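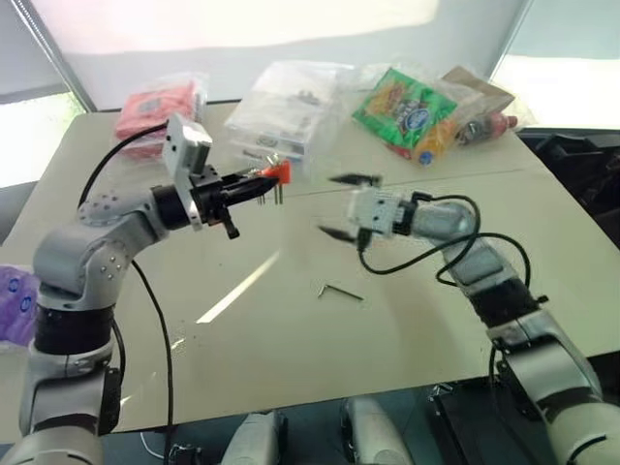 Wendy Dobson은 본 연구의 초고를 읽고, 볼밀 반응의 수율을 용액 반응의 수율과 나란히 놓으려면 분쇄 시간만 맞출 것이 아니라 용기 안에서 시료가 실제로 받은 에너지를 먼저 따져야 한다고 지적하였다. 이 지적은 타당하다. 무용매 기계화학 합성을 다룬 보고에서는 진동수와 시간만 적고 볼의 질량, 용기의 재질, 충전율을 생략한 경우가 적지 않으며, 이 경우 같은 조건을 다른 실험실에서 다시 만들기가 어렵다. 따라서 이 절에서는 바닐린과 바르비투르산의 크뇌페나겔 축합을 모델 반응으로 삼아, 각 변수가 전환율에 미치는 영향을 나누어 검토한다.

그림 1. 흰색 상판 위의 다관절 로봇 팔과 평행 그리퍼.

3.2 분쇄 조건의 영향

모델 반응으로 이 축합을 택한 이유는 세 가지이다. 두 출발 물질이 모두 실온에서 고체이고, 부산물이 물뿐이며, 생성물의 공액 구조 때문에 색 변화로 반응의 진행을 짐작할 수 있다. 촉매를 넣지 않아도 반응이 진행된다는 점은 이미 알려져 있다. 촉매가 없으면 분쇄 조건의 차이가 촉매의 분산 정도에 가려지지 않으므로, 변수의 효과를 비교하기에 유리하다.

분쇄에는 Takasetti 진동형 볼밀을 사용하였다. 용기는 내부 부피 10 mL의 스테인리스강 제품과 같은 부피의 지르코니아 제품을 썼으며, 모두 Furkonano에서 구입하였다. 두 출발 물질은 등몰로 칭량하여 용기에 직접 넣었고, 예비 혼합은 하지 않았다. 예비 혼합을 한 시료와 하지 않은 시료를 비교한 예비 실험에서 초기 구간의 전환율에 약간의 차이가 있었으나, 반응 후반부에서는 차이가 측정 오차 안에 들었다. 전환율은 분쇄를 마친 분말의 일부를 중수소화 디메틸설폭사이드에 녹여 수소 핵자기공명 스펙트럼을 얻고, 알데하이드 양성자와 생성물의 비닐 양성자 적분값을 비교하여 구하였다. 용해한 뒤에 반응이 더 진행될 가능성을 배제하기 위하여 시료는 용해 직후에 측정하였고, 같은 시료를 시간을 두고 다시 측정하여 적분비가 변하지 않음을 확인하였다.

진동수를 고정하고 시간을 달리한 실험에서 전환율은 뚜렷한 유도기를 보였다. 초기에는 분말이 고르게 섞일 뿐 전환율이 거의 오르지 않았고, 어느 시점을 지나면 빠르게 상승하였다. 상승이 시작되는 시점에 용기를 열어 보면 내용물이 고운 분말에서 점착성 있는 덩어리로 바뀌어 있었다. 이러한 물성 변화와 속도 변화가 함께 나타나는 현상은 다른 기계화학 축합에서도 보고된 바 있으며, 볼과 용기 벽 사이에서 시료가 겪는 전단이 커지기 때문으로 해석된다. 본 실험에서는 4시간 분쇄 후 핵자기공명 스펙트럼에서 출발 알데하이드의 신호가 더 이상 검출되지 않았다.

볼의 질량은 진동수보다 유도기의 길이에 더 큰 영향을 주었다. 같은 총질량을 작은 볼 여러 개로 나누어 넣은 경우에는 큰 볼 하나를 넣은 경우보다 유도기가 길었다. 충돌 횟수는 늘어나지만 한 번의 충돌이 전달하는 에너지가 작아지는 데 따른 결과로 보인다. 다만 작은 볼을 넣은 조건에서는 용기 끝부분에 굳어 붙는 시료의 양이 적어 회수율이 높았다. 전환율만을 기준으로 조건을 고르면 회수 단계의 손실을 놓치게 되므로, 이하에서는 두 값을 함께 고려하였다.

용기 재질의 영향은 예상보다 작았다. 지르코니아 용기와 스테인리스강 용기에서 얻은 전환율 곡선은 볼의 질량을 같게 맞추었을 때 거의 겹쳤다. 재질이 다르다고 보고된 문헌의 차이 가운데 일부는 밀도가 다른 볼을 같은 지름으로 비교한 데서 생겼을 가능성이 있다. 스테인리스강 용기를 오래 사용한 뒤에는 생성물이 옅은 회색을 띠는 경우가 있었고, 이는 마모된 금속의 혼입으로 추정된다. 생성물을 에탄올로 씻어도 색이 완전히 없어지지 않았으므로, 순도가 중요한 시료는 지르코니아 용기에서 제조하였다.

3.3 액체 첨가의 영향

소량의 액체를 넣고 분쇄하는 액체 보조 분쇄도 시험하였다. 첨가액으로는 에탄올, 아세토나이트릴, 헥세인을 사용하였으며, 첨가량은 고체 질량에 대한 부피의 비로 나타내었다. 에탄올을 소량 넣으면 유도기가 짧아졌으나, 양을 더 늘리면 전환율이 오히려 낮아졌다. 과량의 액체가 있으면 내용물이 묽은 현탁액이 되어 충돌 에너지가 고체에 효과적으로 전달되지 않는다. 헥세인은 첨가량과 관계없이 뚜렷한 효과를 나타내지 않았다. 두 출발 물질이 모두 헥세인에 거의 녹지 않는 점을 생각하면, 액체의 역할은 단순한 윤활에 그치지 않고 표면에서의 국소적 용해와 물질 이동에도 관여하는 것으로 판단된다.

반응에서 생기는 물의 역할도 검토할 필요가 있다. 축합이 진행될수록 용기 안에는 물이 쌓이고, 이 물은 후반부에 일종의 첨가액으로 작용할 수 있다. 건조제로 분자체를 함께 넣은 실험에서는 유도기 이후의 속도가 느려졌다. 그러나 분자체 자체가 고체 희석제로도 작용하므로 이 결과만으로 물의 효과를 분리하기는 어렵다. 같은 질량의 석영 분말을 넣은 대조 실험에서도 속도가 느려졌으며, 감소 폭은 분자체를 넣은 경우보다 작았다.

3.4 규모 확대

동일한 조성을 Whiteley 유성형 볼밀로 옮겨 규모 확대를 시도하였다. 진동형과 유성형은 볼의 운동 양식이 달라 진동수와 회전 속도를 직접 환산할 수 없다. 본 연구에서는 용기 외벽의 온도 상승을 간접 지표로 삼아 조건을 정하였고, 외벽 온도가 과도하게 오르지 않도록 분쇄와 정지를 번갈아 반복하였다. 이 방법은 엄밀한 열량 측정이 아니며, 용기의 열용량과 주변 공기의 흐름에 영향을 받는다. 그럼에도 같은 외벽 온도를 유지한 조건끼리는 전환율이 비교적 잘 일치하였다.

규모를 키웠을 때의 가장 큰 어려움은 반응 자체보다 회수에 있었다. 점착성 덩어리가 생기는 구간에서 분쇄를 멈추면 내용물이 볼 주위에 단단히 감겨 기계적으로 떼어 내기가 어려웠다. 반응이 완결된 뒤까지 분쇄를 계속하면 덩어리가 다시 분말로 부서져 회수가 쉬워졌다. 염화소듐을 분쇄 보조제로 넣는 방법도 효과가 있었지만, 이를 제거하기 위한 수세 단계에서 물이 필요하므로 무용매 공정의 장점이 일부 상쇄된다.

세척에 쓰인 용매까지 포함하면 기계화학 공정과 용액 공정의 차이는 합성 단계만을 비교할 때보다 줄어든다. 용액 반응의 대조군은 Zisen 환류 장치를 이용하여 에탄올에서 수행하였고, 생성물은 냉각 후 여과하여 얻었다. 생성물의 용해도가 낮아 이 대조군에서도 정제에 별도의 재결정이 필요하지 않았다. 따라서 이 반응에 한정하여 보면 볼밀법의 이점은 정제의 간편함보다 반응 용매의 생략에 있다. 정제에 크로마토그래피가 필요한 반응에서는 합성 단계에서 절약한 용매의 양이 전체 사용량에서 차지하는 비중이 작아질 수 있으며, 이 점은 기질별로 따로 평가해야 한다.

전력 소비는 볼밀의 전원부에 적산 전력계를 연결하여 측정하였다. 측정값에는 구동부의 마찰과 제어부의 대기 전력이 포함되어 있어 시료가 받은 에너지와는 구별된다. 용기를 하나만 장착한 경우와 두 개를 장착한 경우의 소비 전력이 크게 다르지 않았으므로, 생성물 단위 질량에 대한 전력은 장착한 용기의 수에 크게 좌우되었다. 문헌값과 비교할 때에는 이 조건이 함께 제시되어 있는지를 확인하여야 한다. 치환기가 다른 방향족 알데하이드에 같은 조건을 적용한 결과는 다음 절에서 다룬다.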